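Where students study between classes: a survey of the Vedberg campus

Student project report, Introduction to Social Research Methods
Submitted September 13, 2024

1. Background

The main library at Vedberg closed its two upper floors for repairs in March. The floors held 400 of the library's 1220 seats, including nearly all of the silent ones. The college told students by email that extra study space would be opened in the Borkowska building and in the ground floor of Deteneck Hall, and that both would stay open until ten in the evening on teaching days.

By the start of this term the floors were still closed. I wanted to find out where students who used to work on the upper floors had gone, and whether they knew about the replacement rooms. The college has put out figures on how many seats it has opened, but I could find nothing on how much they are used or by which departments.

2. Questions

The project set out to answer these questions:

Where do students spend gaps of an hour or more between classes?
Do students know that the Borkowska and Deteneck rooms are open to everyone?
Does the answer differ between students of different departments?

A fourth question, on whether marks had been affected by the closure, was dropped after my supervisor pointed out that I had no access to marks and that students' own guesses would not be worth much.

3. Method

I used a short paper questionnaire with 15 questions. It was handed out in the entrance to the library, in the canteen and at the bus stop outside Deteneck Hall. An online version was made with Skatura, the form tool the college already pays for, and the link was put on the noticeboards of departments that agreed to show it. Paper answers were typed into Skatura afterwards so that everything was in one table.

In all, 177 students filled in the questionnaire. Forms with fewer than half the questions answered were left out before this total was made. People were asked for their department and year of study but not for their name or student number.

I also visited each of the replacement rooms in the morning, at midday and in the late afternoon, and wrote down whether there were free seats and whether people were working alone or in groups. These visits were made in the second week of term only. The room in Deteneck Hall was locked on my first visit and I had to go back.

4. Results

4.1 Where students go

The canteen was the most common answer. After it came the lower floor of the library, then going home, then an empty classroom. The Borkowska room came fifth and Deteneck Hall was named by very few people, most of whom had classes there anyway.

Students living close to the campus were much more likely to go home. Those who came by bus or train usually stayed, and several wrote in the comment box that the canteen was the only place where they could be sure of a socket. The canteen is noisy between half past eleven and two, and this was the complaint written down most often.

4.2 Who knows about the rooms

More than half of those asked did not know that the Borkowska room was open to all departments. The building has a sign on the front door saying that it is for engineering and health students, and the sign has not been changed. First-year students knew least about the rooms, as the email was sent before they had joined the college.

Those who had used the Borkowska room were mostly pleased with it. They liked the large tables and the daylight. They did not like the vending machine, which hums, or the fact that the room is used for booked events without much warning.

4.3 Departments

Engineering and health students used the Borkowska room the most. Their teaching rooms and practical labs are in the same building, one floor up, and many said they had found the study room by walking past it.

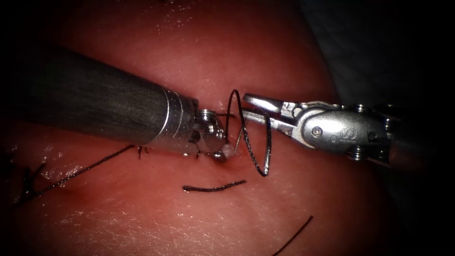 4.4 Comments from students

The last question was an open one. A few of the comments are given below, with spelling corrected.

"I would use Deteneck if I knew when it was locked."

"Please put the opening hours on the door and not only on the website."

"Humanities has no building with a study room of its own so we all end up in the canteen."

"The lower floor of the library is full by nine."

5. Limits of the study

The sample was not random. People who were in the canteen when I handed out forms are likely to be people who spend time in the canteen, so its first place in the results should be read with some care. The bus stop was added partly to balance this, but it brought in more commuters than there should be.

Part-time and evening students are hardly present in the answers. My visits to the rooms were all made in daytime, and I cannot say anything about use after six.

6. Suggestions

The sign on the Borkowska building should be replaced with one that says the study room is open to all students. Opening hours should be shown on the doors of both rooms. The email from March should be sent again to this year's new students, with a map.

If the upper floors stay closed beyond this term, the college could look at keeping one side of the canteen quiet outside lunch hours. This would need to be agreed with the canteen staff, who were not asked for this project.

Appendix A has the full questionnaire. Appendix B has the table of answers by department.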